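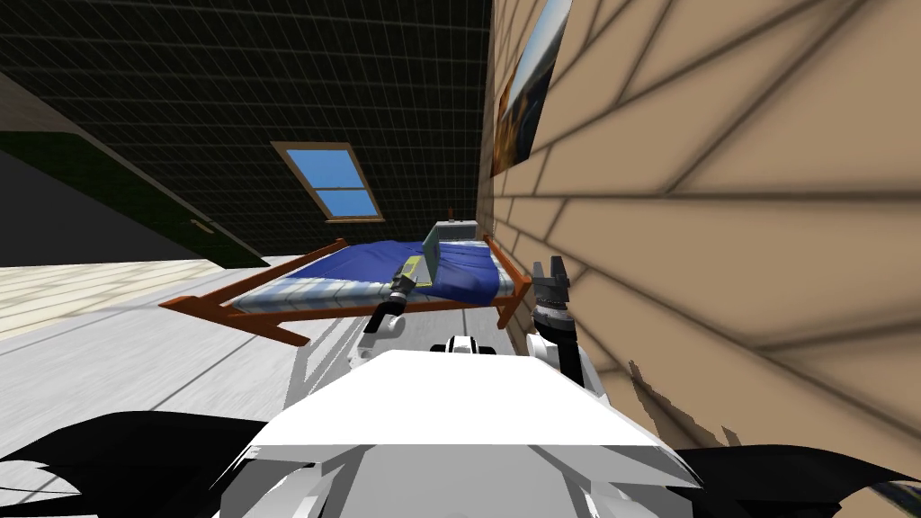 Image: Brenda Salinas / Garrido

4. Washing and drying the Flonon blanket

Before the first use, please wash the blanket one time alone.

1. Open the side zip and take out the inner layer. The inner layer must not go in the machine.
2. Close the zip again and turn the cover inside out.
3. Choose a gentle wash with cold water. Use only 2 spoons of liquid soap.
4. Hang the cover in the shade – it needs some 3 hours to dry.
5. Put back the inner layer, with the label at the foot end of the bed.

Note: For the large size (order number 671), use a machine with a big drum.

Caution: Do not iron the zip. Do not use bleach, also not on white covers.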